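Okay, thread time. I have been stuck on one verse of Psalm 23 for most of June and I am having the best time. Verse 5. The table, the oil, the cup. Come along if you like slow reading!

First, how I got here. Our Thursday group reads one psalm out loud in as many translations as people bring. No commentary until everyone has read. You would think hearing the same six verses over and over would get dull, and it does not. By the fourth reading your ears have changed.

So the King James has "my cup runneth over," and everybody in the room can finish that line in their sleep. Then Qistina Yusof read from an older literal version, Young's, and it came out as "My cup is full!" With an exclamation mark! The whole room looked up.

Full and running over are pretty different pictures to me. One is a good host. The other is a host who keeps pouring while you say whoa, whoa, that's plenty.

The Hebrew word there is revayah. It only turns up a couple of times in the whole Bible. The other place is Psalm 66:12, where the people have gone through fire and water and God brings them out to... well, the King James says "a wealthy place." Same word! It has to do with being soaked, well watered, having had your fill.

So the cup in Psalm 23 is kind of a soaked cup. A saturated cup. I love that so much more than I expected to, and I already loved "runneth over."

Small thing I had never noticed: there is no verb. In Hebrew it is two words, "my cup" and "abundance," sitting side by side. English has to put something between them, so you get is, runneth, overflows, brims. Each translator is choosing how much motion to give it.

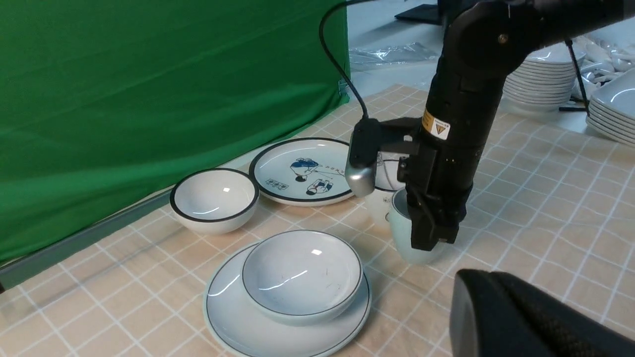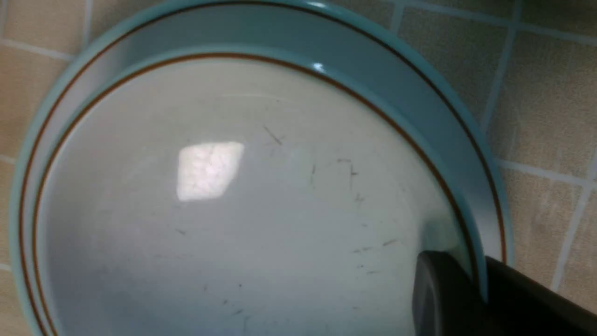
And the table! "Thou preparest a table before me." The verb is arak, to set in order, to lay out in rows. It gets used for arranging the wood on an altar and also for lining up troops for battle. Now read the rest of the line – "in the presence of mine enemies." Somebody is lining things up across from the enemy, and the things are dinner.

I said that out loud in group and got a very satisfying "huh" from the back.

Then the oil. "Thou anointest my head with oil." I always assumed this was the king word, the mashach word that Messiah comes from. Nope! It is dishen, which is about fatness, richness. Think of the welcome a guest gets at the door after a long hot road. Some newer versions go with "you refresh my head" or something close, and I used to grumble at those. I am grumbling less.

I also have to take back something I have said for years, which is that the psalm stops being about sheep at verse 5. Plenty of people read it that way, shepherd first and then host. Others keep the sheep going to the end, with the table as a high pasture and the oil as something rubbed on a sore head. I still lean toward the host reading, but I went and read the sheep people properly this time and they are not silly at all.

Someone asked me which translation "wins." I don't have one. If I am at a bedside I want the King James, because that is the one people's lips move along with. If I am studying I want something stiff and literal that lets me feel the bumps. And if I am reading to kids I go for whatever says "overflows," and I pour the juice slowly.

If you want to try this at home, it is so easy. Pick one verse. Copy it out by hand from 4 different translations, one under the other, with a blank line between. Circle every word that changes. Then go look up only the circled words. I gave it 40 minutes with verse 5 and did not make it past the oil.

A free concordance online will get you the Hebrew word even if you can't read a letter of Hebrew. I can barely read it myself. I sound things out with my finger on the page like a first grader.

Next up is verse 6, where "follow me" turns out to be the word for chasing somebody down. Goodness and mercy in hot pursuit!! I can't wait. If your Bible has an odd wording for that one, please type it out in the replies and tell me which version it is.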